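Reviews > Home & Pantry > Shelving

Reviews Guides Recipes Letters About Search

The Troretti Wire Pantry Rack, Ten Months In

23 June 2021
By Štěpánka Sokol

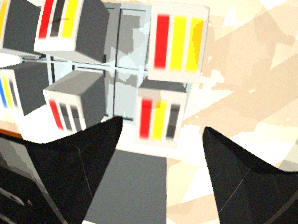
Why I went looking for a rack in the first place

My pantry is a closet. Whoever built the house put a closet next to the kitchen, hung a coat rail in it and called it a day, and when we moved in I took the rail out, shoved in a bookcase from my old apartment and told myself I'd do it properly in the spring. That was four springs ago. The bookcase shelves were too deep for cans and too short for cereal, so the cereal lived on its side and the cans got lost at the back. I once found a tin of chestnut purée that had come with us from the previous place. I have never made anything with chestnut purée in my life.

So last August I finally measured the closet (twice, with my husband holding the wrong end of the tape) and ordered the Troretti. I had it down to that one and the Vamano, which my sister has in her laundry room and swears by. The Vamano is prettier! It has these rounded corners and a nice heavy base. But it only comes in one width and that width was a finger too wide for my closet, and I wasn't about to start sanding door frames.

Putting it together

The box arrived in decent shape with one crushed corner and nothing damaged inside. You get four uprights, the shelves, a bag of plastic sleeves and a folded sheet of instructions that's all drawings and no words. The sleeves snap around the uprights and the shelves slide down over them and wedge tight. If you've ever put up a garage rack you know the system. If you haven't, the thing to know is that the sleeves have a top and a bottom, and the drawing that tells you so is tiny. I put my whole first shelf on with the sleeves upside down, gave it a push, and it slid gently to the floor like an elevator.

After that it went fine. No tools, although I did use a rubber mallet on the last corner, and a second person helps a lot when you stand it up. I did the bottom two shelves lying on my side in the hallway with a podcast on and was done before dinner.

One grumble: the leveling feet. They screw in and out by hand and they're stiff, and once the rack is loaded you won't be turning them at all. Our closet floor slopes toward the back wall, so I had to unload everything the next morning and do them again. Level it empty!

Living with it

I love being able to see through the shelves. I didn't think I'd care about that, but light gets down to the bottom now, and I can crouch and look up and spot what's on the shelf above. The cereal stands up. Pasta boxes stand up. Cans are on the second shelf from the bottom where I can read the labels without my glasses, mostly.

Small things are the trouble with any open grid, and this one is no exception. Spice jars wobble. A bottle of vanilla leans. Anything with a narrow base finds the gap and sits there at an angle looking pleased with itself. Troretti sells plastic liners for this and I think they cost too much for what they are, so I bought a roll of clear ribbed drawer liner and cut it to fit. It's worked perfectly well on the spice shelf and I didn't bother with the others.

Weight is no problem at all. I keep flour in a big bin down low along with the rice, the dog's food and a stand mixer that comes out at Christmas, and nothing has sagged that I can see. I wouldn't put the mixer up high, but that's about my shoulders.

Cleaning is so-so. Crumbs fall through, and then they fall through again, and they all end up on the floor, which I suppose is handy in that there's one place to sweep. But when a bottle of soy sauce leaked in the winter it dripped from the top shelf onto every single shelf below it and I was in there with a toothbrush for most of an evening. On the old bookcase I'd have had one sticky shelf. The coating wiped clean and hasn't chipped or gone rusty, even at the spot where I keep the potatoes.

Rearranging

The shelves are supposed to be adjustable, and they are, in the sense that you can move them if you have a free afternoon. You have to take everything off, knock the shelf up from underneath (mallet again), move the sleeves and start over. I've done it once. I wanted more room for tall oil bottles and less for the baking things, and it was worth it, but I won't be doing it for fun. My neighbor has a Cheng rack with little hooks that drop into slots, and you can shift one of those in a minute. Hers does rattle when she shuts the pantry door, so pick your annoyance.

I also tried hooks on the side for aprons and shopping bags. The plain S-shaped kind from the hardware store fit over the wire with a little persuading. They swing around when you brush past, and I've stopped noticing.

How I load it now

Breakfast things at eye level for the kids. Anything in a box goes front to back with the narrow end facing out, so I get more across. Open bags go in a basket, one basket only, and when it's full I have to use something up before I buy more. Chips go at the very top where I can pretend they're hard to reach. I wrote the month on the lids of the flour and sugar bins with a grease pencil and that has saved me from buying sugar I didn't need at least twice.

My mother visited and said it looked like the back room of the Hilton. I'm choosing to take that as praise.

Would I buy it again?

Yes, for this closet. If you have the width, go look at the Vamano first, especially if the rack is going to be out in the room where people will see it. If you like to switch things around every season, get something with slots. For a narrow, badly lit closet with a crooked floor, the Troretti has been just right, and I'd give it four stars out of five. The missing star is for the feet, and a little bit for the soy sauce.

I still have the old bookcase, by the way. It's in the garage holding paint cans, and the chestnut purée is out there too.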